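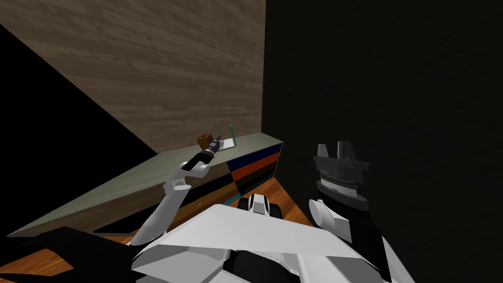

Summer Bakers Wanted at Grallgate Mill

We're looking for two assistant bakers to join us in August, and we can't wait to meet you! Grallgate Mill grinds its own rye and wheat, and the bakery next door turns it into bread for the Saturday market and the cafes over in Plesier.

You'll shape loaves, run the ovens, serve at the counter and help us try out new recipes (the plum rye is still a work in progress - opinions welcome). Shifts start early and finish by lunch. You get every Sunday off, plus all the bread you can carry home.

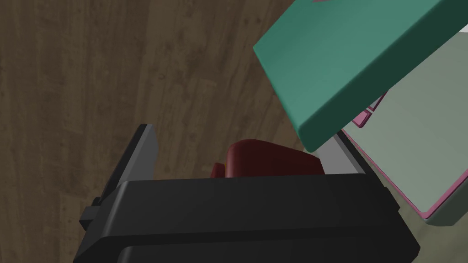
Dark brown wood with a streaky grain

No baking certificate needed. If you've worked in a kitchen before, great, but we're just as happy to teach someone who loves getting flour on their sleeves. You must be 21 or older to drive the delivery van.

To apply, send us a short letter and tell us about the best bread you've ever eaten. Paid trial shifts last 3 hours. Applications close Feb 26, 2026.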